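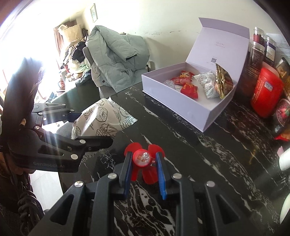 Gestulo adds mixed snack gift box to its autumn range

Gestulo will supply the Prastard gift box from September. The product is a white rectangular carton with a hinged lid, sold filled with individually wrapped biscuits, pastries and sweets. A QR code on the inner face of the lid links to the ingredient and allergen list.

Wrappers vary by item: red packets, white packets with line drawings, and a gold metallic packet. Contents are packed without dividers, and the lid folds flat against the box for transport. Each carton is checked against its packing list before closing.

"Mixed boxes are slower to pack than single-line boxes — the wrappers differ in size and stiffness," said Vasco Ramalho, packing manager at Gestulo. "The order of filling is now fixed, with upright packets placed against the side wall."

The box is listed under order code 3242 and ships in outer cases of 18. The minimum trade order is 2 cases. Distribution is handled by Jellov, with delivery in 8 working days.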